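Reading time: 4 minutes

A visit to the Homham shared workshop

Homham is a shared workshop occupying the ground floor of a former upholsterer's, two streets back from the station. It has no shop front and no sign apart from a label on the bell. I went to look at one project in particular, a legged robot with an arm on its back which the members call Trirker. It has been under way for 2 years and is the largest thing built there so far.

The visit was arranged by email and lasted an afternoon. Outdoor shoes come off at the entrance. There is a box of slippers, though most people bring their own.

The front room holds the usual equipment: a pillar drill, a small lathe, two printers and a soldering bench with extraction that works if the window is shut. Members pay monthly and book the lathe in half-day slots. The printers are not booked. A sheet of paper is taped to each with the current job and finishing time, and this seems to be enough. Material is bought jointly and charged by weight.

Trirker lives in the back of the building, where the floor is matted. The legs and body were bought second-hand as a working unit. The arm came separately, without its controller, and most of the work to date has gone into making the two halves behave as one machine. The body has its own computer for balance and walking. A second computer, added by the group, runs the arm and sends the body an estimate of where the load is. Without that estimate the legs correct for a disturbance they have not been told about, and they correct late.

The group tried three ways of producing the estimate. The first used motor current at the shoulder, which was noisy at low speed. The second used a table of poses measured by hand, with the arm held at each pose and the body standing on bathroom scales. The third, now in use, calculates the centre of mass from the joint angles and a list of link masses. It is the simplest of the three and could have been done first. The hand-measured table was kept as a check.
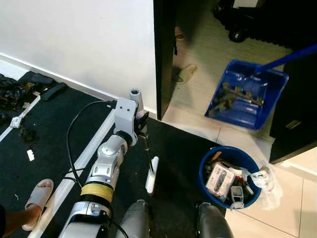

Cabling has been the main source of faults. A cable fixed tightly along the arm pulls at its connector when the wrist turns, and one left slack can catch on whatever the robot is passing. The present rule is to leave slack at the wrist and to limit wrist rotation in software. Two connectors were replaced in the spring. The replacements have a screw collar and have given no trouble, although they take longer to undo when the arm has to come off.

The software for the arm is called Coltavlow and was written in the workshop. It takes a target position for the fingertip and works out a path, subject to a speed limit and a set of regions the arm may not enter. The largest of these regions is the robot's own body. Targets can be typed in or sent from a hand controller. I was shown both on a laptop. Typed targets are more repeatable, and the hand controller is quicker for anything near the floor, where height errors matter most. The update rate is 50 per second, set by the slowest device on the bus.

The intended task is picking up small objects from the floor and carrying them to a container. The group chose it for the range of shapes involved, and it makes a fair test of reach. The difficulty is at the bottom of the movement. If the body stands at full height the arm is nearly straight and has little room to correct. If it crouches, the reach improves but the front legs take up part of the space. A half crouch is the current compromise – I was told the figure changes most weeks.

Money was discussed openly. The total is a little under what a good used car would cost, and the arm was the largest single item. Of the running costs, batteries are the worst. The supplier, Doucette, quotes 2,000 for a replacement pack with fitting, and the group has decided to rebuild the old one cell by cell. That job is planned for July.

Visitors are welcome by arrangement. Bring socks.

Recent items
Open afternoon at a model engineers' hall
Notes from a bench power supply rebuild
Second-hand lathes: what to measure before paying
A day at the Homham repair table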